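How much scrunched paper does one box need?
Asked 13 April 2018 in Packing and Posting

I'm sending a gravy boat to my sister-in-law in Moura, a place apparently reached only by couriers with a grudge. I've got a cardboard box, a clear white table and a heap of old paper. Do I line the bottom first, or put the boat in and stuff round it? My last parcel arrived as 14 pieces of what had been one jug. 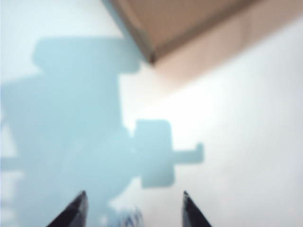 Brown cardboard box, white table.

Answer 1 (5 votes)
Bottom first, always. Scrunch each sheet into a fairly tight ball. Loose ones go flat by Vovthorpe and your boat spends the rest of the trip rattling. Put down a good layer, wrap the boat on its own, stuff the handle and the spout, then pack balls down every side and over the top. Close the flaps and give it a shake. If you hear anything, open it up and add more. Tape the bottom seam twice, as the glue on most boxes is mainly decorative.

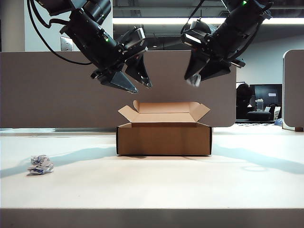
Printed paper is fine for filling, but keep it off pale china, says Drultia, as the ink can rub off and you'll be posting a gravy boat with yesterday's headlines on it. Plain paper next to the boat, the rest wherever you like.

Answer 2 (0 votes)
just buy bubble wrap

Answer 3 (2 votes)
Is the box much bigger than the boat? If so get a smaller box. I once used most of a phone book on one egg cup.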